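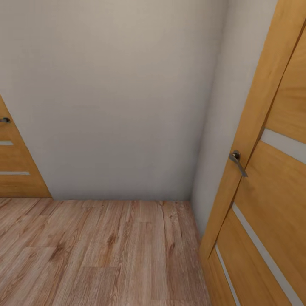
Home robots still can't be trusted with the door, Tresel review finds

For release: September

Tresel, the independent household products tester, today published its review of chore robots and the claims made for them. Our finding is plain. Most of these machines are not ready to work unsupervised in an ordinary home, and shoppers should hold on to their money for now.

The review covers robots from Ernico and Fomisport, both of which advertise tidying, fetching and carrying from room to room. Before a machine can carry washing down a hall it has to get through a closed door, so that is where we began. Each robot was asked to press a lever handle, open the door, go through and close it behind itself. Across 2,242 attempts, almost 700 ended without the robot reaching the other side.

Simulated trials went a good deal better. Both makers quote success rates from computer-rendered rooms with bare walls, a clear floor and doors that never stick. We have no quarrel with simulation as a way to train a machine. We do object to seeing those results on a sales brochure with no label beside them. A real hallway has shoes in it, and a mat that bunches up, and very often a dog.

Carrying was worse again. With a basket in its grip, the Fomisport unit stopped and waited for help in 50 trials in a row before we ended that part of the program. The Ernico unit put its basket down first, opened the door, and left the basket behind.

Tresel is asking manufacturers to:

Label simulated results as simulated wherever they appear in advertising.
Publish the number of failed attempts alongside the successes.
State how often a person stepped in, including by remote control.

Jasińska, which distributes both brands, has been sent the full results. We will print its reply in the next edition.

A second round, covering dishes and bed-making, is planned. We don't expect to change our advice before then.

The full review is free to read on the Tresel website. Printed copies are limited to 2,000 and can be ordered by mail - postage is extra.

Ends

Media enquiries: Tresel press office, weekdays from 9 am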